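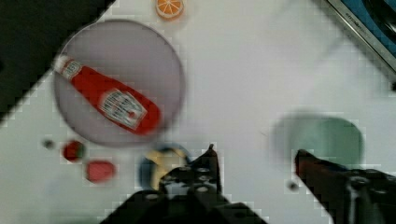
4. Tabletop Clearing: Recording and Replaying the Baseline

Section 4 covers the clearing task used to test the Tagle grasp-ranking method. It assumes the arm is mounted, the wrist camera is calibrated (Section 2), and you have made your peace with the Cosent license server (Section 3).

The method in short: the policy proposes several grasps from the wrist view, Tagle scores them, and the arm tries the best one. If it fails, the scores are adjusted and the arm tries again with no visible embarrassment. The baseline skips the scoring and takes the first proposal. You need both sets of runs, so resist the urge to record only the flattering one.

4.1 Laying out the table

1. Wipe the tabletop. A crumb looks a great deal like an object to the proposal network, and it will pursue one with real commitment.
2. Put one plate on the table and lay one long item across it. A ketchup bottle on its side works well.
3. Scatter the small food pieces on the bare table, off the plate. Include an orange slice and a strawberry.
4. Add the bowl on the opposite side from the plate and leave open space in between.
5. Do not tidy. Rows and matching gaps make the task easier and the results harder to defend.

Note: Turn the bottle to a new angle for each layout. Jocelyn Macapagal's early runs all had it pointing the same way, and the policy learned that angle beautifully and nothing else.

4.2 Starting a run

1. Move the arm to the start pose with both fingers open.
2. Check the live wrist view. Both fingertips should be visible, with the plate and at least part of the bowl. Small items may be half hidden behind a finger. Leave them there.
3. Select BASELINE or RANKED in the Kindley panel. Read the word you selected. Read it again.
4. Press Record, wait for the tone, then press Go. Pressing them in the other order gives you a run with no data, of which we have a fine collection.
5. Keep your hands off the table until the second tone.

CAUTION: The arm does not know you are reaching in to help. Use the stop button first and be helpful second.

Note: Soft edges and blocky patches in the wrist video are expected at the default compression. Raise the bitrate only if the proposals themselves jump around while the arm is still. The disk is smaller than you think.

4.3 When the grasp fails

1. If an item slips, do nothing. Ranked runs are allowed 2 retries per item, and the slip is useful data.
2. If an item leaves the table, stop the run and mark it DROPPED. Do not put the item back and carry on as though you saw nothing.
3. If the bottle rolls off the plate but stays on the table, let the run continue.
4. If the arm closes on the plate, stop at once and mark the run PLATE. This has its own label for a reason.

4.4 What to expect

The Pornia reference set holds 1,656 grasp attempts from this task, 900 of them ranked. Of the full set, 291 were marked as failures, and roughly half of those involved the long item on the plate. Ranking helped most with small pieces on open table. It helped least near the plate rim, where the top-scored grasp and the first proposal were often the same bad idea.

If your ranked runs come out perfect, check the log folder before calling anyone. Rosalinda Galang keeps the comparison script and will ask for the raw logs, including the runs you hoped to forget. Leave the folder names as they are. The script reads them, and it is not forgiving about spaces.

Continue to Section 5 to export the runs.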